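소분·분류 작업용 양팔 로봇 예산, 어디까지 잡아야 하나요

작성자: 쌀통주인
조회 400

안녕하세요 눈팅만 하다 글 씁니다. 급해서 두서없음 양해좀
생활잡화 소분하는 작은 창고입니다. 품목이 쓰레기봉투 롤, 이쑤시개 통 이런거 위주. 플라스틱 통 몇개 놓고 종류별로 옮겨 담는 일인데 5월 안에 내년 장비 계획서를 내야 합니다
견적은 두군데 받음. 플론드포트(Plondport)는 양팔+그리퍼+설치까지 한묶음, 스투발라우(Stuvalau)는 팔만 팔고 그리퍼는 알아서 사라는 식
제가 궁금한건 그리퍼를 평행형 하나로 다 되느냐 입니다. 비닐 롤은 눌리고 통은 딱딱하고 미끄럽고. 품목별로 손가락 따로 사야되면 예산이 완전 달라져서요
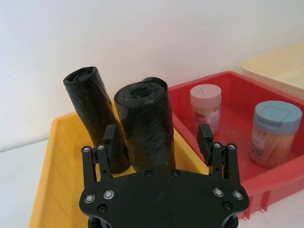 담당자 말로는 손끝 패드만 바꿔끼면 된다는데 그 패드값이 견적서에 없음. 물어보니 소모품이라 별도래요. 이런거 보통 얼마나 잡으시나요
그리고 하루 처리량이 400개인데 이정도면 양팔까지 필요한가요? 한팔로 가고 남는돈으로 카메라 좋은거 사자는 의견도 있어요

---

답글 1 / 볼트두개

한팔로 가세요. 400개면 한팔로도 남습니다
양팔은 두손으로 잡아야 되는 물건 있을때나 쓰는거고 컨트롤러 둘 케이블 둘 유지보수도 둘. 저희도 처음에 욕심냈다가 왼팔은 거의 놀려요

---

답글 2 / 야간조7

윗분 의견 반대요
통 세개 나란히 놓으면 한팔로 끝에서 끝까지 닿는지 먼저 봐야됨. 큰통 놓으면 작업대 폭 금방 먹습니다. 리치 긴 팔로 올리면 가격차이가 두번째 팔 값이랑 별차이 안나는 경우도 있음
작업대 치수부터 재고 오세요. 견적은 그다음

---

답글 3 / 쌀통주인 (글쓴이)

@야간조7 치수는 쟀는데 계획서에 안적었네요 ㅠ 적어야겠다
배치는 노란통 빨간통 그리고 옆에 큰 크림색통 순서로 일렬. 바꿀 생각 없습니다. 작업대가 흰색이라 통 색깔로 구분하는게 제일 편해서요
빨간통에는 이쑤시개통 두개 세워놓고 테스트합니다. 뚜껑색이 분홍이랑 하늘색이라 구분도 되고

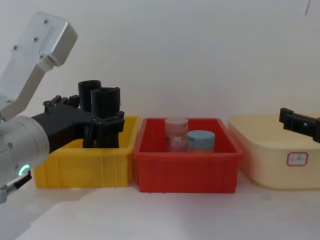 폭이 문제면 큰통을 한치수 줄이는 방법도 있긴 한데 그럼 봉투 롤이 몇개 안들어가요. 롤은 눕혀도 세워도 자리를 많이 먹음

---

답글 4 / Shahab Heydari

안녕하세요, 랑바르(Ranjbar)에서 설치 쪽 일합니다. 영업 아님
그리퍼는 평행형 하나로 시작하셔도 됩니다. 단 두가지 확인하세요
하나, 최대 벌어지는 폭. 제일 굵은 롤 지름보다 여유가 있어야 해요. 롤은 새거 기준으로 재세요. 느슨하게 감긴건 더 굵습니다
둘, 통 안에서 손가락이 들어갈 자리. 물건이 붙어 있으면 손가락 두께만큼 틈이 없어서 못 집습니다. 이건 그리퍼를 비싼걸로 바꿔도 해결이 안돼요
패드는 첫해에 40세트 잡으세요. 남으면 다음해에 쓰면 되고요. 실리콘은 먼지 타면 미끄러져서 생각보다 자주 갑니다

---

답글 5 / 볼트두개

40세트는 과하지 않나요;; 저희 1년에 그 반도 안썼는데. 파는쪽 계산 같음

---

답글 6 / Shahab Heydari

저희는 패드 안팝니다 ㅎㅎ 비닐 만지는 현장 기준이에요. 박스만 집으시면 반이면 충분합니다

---

답글 7 / 감자포대

패드 얘기만 하시는데 저는 케이블이요
손목쪽으로 케이블 빠지는 구조면 통 테두리에 걸립니다. 저희 그걸로 커넥터 두번 해먹음. 예비 케이블이랑 커넥터 반드시 계획서에 넣으세요. 쿨라리(Kullari) 케이블 가이드 쓰는데 가격은 좀 세지만 그뒤로 안걸려요
그리고 설치비에 교육 포함인지 확인. 저희는 별도였음

---

답글 8 / 쌀통주인 (글쓴이)

교육 지금 확인해보니 플론드포트는 포함, 스투발라우는 별도네요. 감사합니다 큰일날뻔
예산을 이렇게 나눠볼까 하는데 봐주세요

전체를 100으로 놓고
팔+컨트롤러 40
그리퍼, 패드, 예비 케이블 33
나머지에서 카메라, 작업대, 교육, 예비비

그리퍼쪽이 너무 큰가요? 손가락 품목별로 살 경우까지 넣은거긴 한데

오른쪽팔로 하늘색 뚜껑통 쪽 들어가는것도 올려요. 그리퍼 손끝이 통에 거의 붙어있어서 위에 말씀하신 틈 얘기가 딱 이건듯 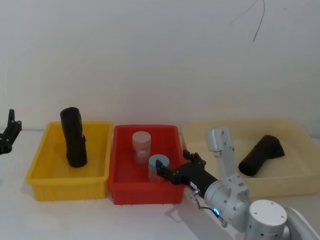 빨간통 위로 들어간 오른팔 그리퍼, 하늘색 뚜껑통 옆

---

답글 9 / 야간조7

그리퍼쪽 33이면 큰데 처음이면 그렇게 잡는게 맞다고 봅니다. 팔은 한번 사면 끝이고 돈은 손끝에서 계속 나감
틈 문제는 통 안에 칸막이 하나 넣으면 됩니다. 아크릴 잘라서. 예산에 넣을 것도 없음

---

답글 10 / 볼트두개

칸막이 넣으면 칸막이에 손가락이 걸리죠. 차라리 놓는 간격을 정해주는게 낫지
그리고 아직도 한팔 주장합니다. 한팔로 가면 저 40이 확 줄어요

---

답글 11 / 감자포대

한팔 양팔은 업체 불러서 실물로 하루 돌려보면 답나와요. 데모 무료로 해주는데 많음. 봉투 롤 가져가서 해보라 하세요, 업체가 가져오는 예쁜 상자 말고

---

답글 12 / 쌀통주인 (글쓴이)

네 데모 두군데 다 요청 넣었습니다. 오후 세시에 전화 준대요
패드는 일단 40세트로 쓰고 위에서 깎으면 깎이는걸로... 칸막이는 한번 잘라보고 결과 올릴게요
혹시 예비비 따로 항목 잡으신분 있으면 항목명 뭘로 쓰셨는지도 알려주세요. 작년에 '기타'로 냈다가 반려당함

---

답글 13 / Shahab Heydari

'시운전 보완비'로 쓰시는 고객분들 계십니다. 데모때 롤 새거랑 반쯤 쓴거 둘다 가져가시고요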